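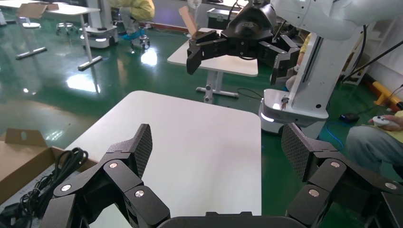

Posing Your Kitham Figure

Time for the fun part! Your Kitham figure has 40 points of movement, and she can hold nearly any stance you dream up.

1. Warm stiff joints with a hair dryer on low.
2. Turn each joint slowly.

Caution: Never force a hip that won't budge. 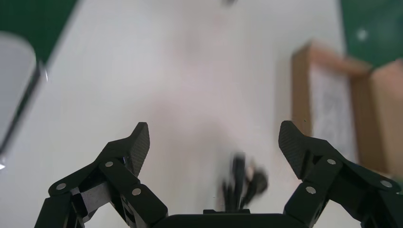

SWAPPING HANDS

3. Pull the hand straight off the wrist peg.
4. Press the new hand on until it clicks. The sword grip looks fantastic!

Note: Spare pegs are in bag 5.

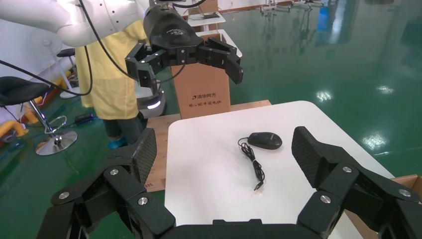
The Nelcombe light-up base makes those eye colors pop. Plug it in only after the figure is standing. Its cord is thin, and if yours is curled up in a tangle like the one on that black mouse, loosen the coils by hand before you stretch it out to the USB plug.

5. Set both feet on the base pegs.

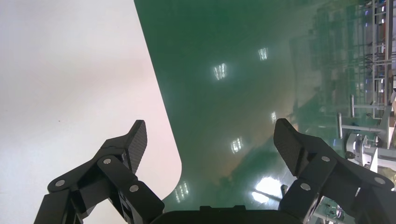
6. Hold the button until the lights fade in, then tap it to change colors. Purple is our favorite!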